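Day one of sorting out the parts drawer. I say drawer. It was three drawers, a cookie tin and a Spanos carrier bag that had been holding a door open.

The goal is modest. When someone in the Pudbridge shop asks for an emergency stop, I would like to hand them one before they retire.

Rule one: big red mushroom buttons live with the other push buttons. Rule two: anything with a contact block still attached keeps its contact block. Rule three was going to be about terminals but I got hungry.

We own 60 blue bins. I know this because I signed for 100 and had a long phone call with Stisoseo about the other 40.

Put a white sheet in the bottom of each bin before you fill it. Small black parts vanish in a dark blue bin. I lost a perfectly good switch that way in January and bought another, and now I have two, which is how the cookie tin started.

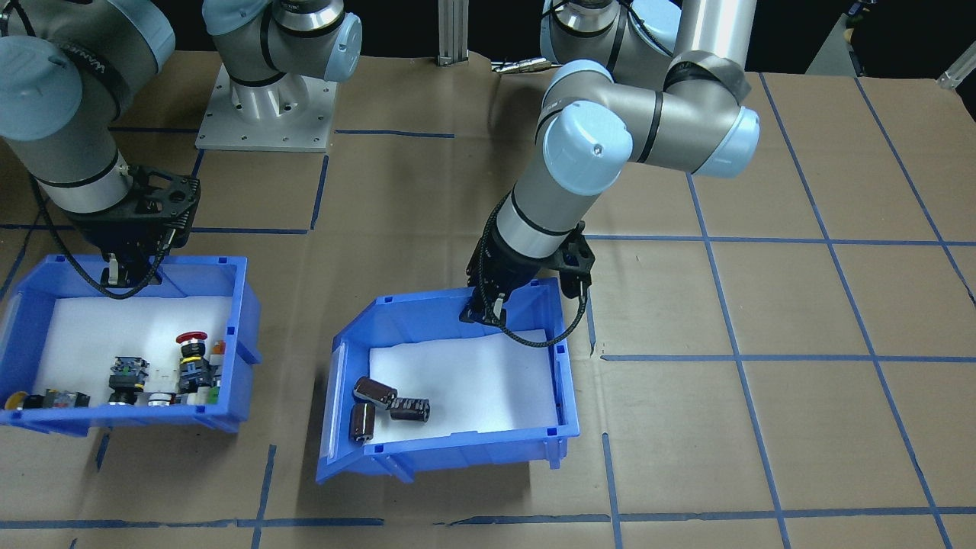
Plidinness Parts replied that sorting by color is for amateurs and I should be going by voltage. Plidinness Parts has clearly never had a customer walk in and ask for "the yellow one."

Everybody asks for the yellow one. Or the red one. One man asked for the clicky one, and I'm sorry to say I knew which he meant.

Current headache is selector switches. Are they buttons? They sit in the same size hole. They take the same blocks. You turn them, though, and that feels like it should count for something.

I've given them their own bin. It's next to the buttons so they can visit.

Blue tape on the work surface is staying, by the way. Please stop picking at it. I can see the corners.

Label maker has run out of tape at the letter P. Everything from "pilot light" onward is now in pencil.

The inventory sheet says 737 items. The inventory sheet also says we have a fax machine.

Tomorrow: cable glands. I've already opened the box once and closed it again.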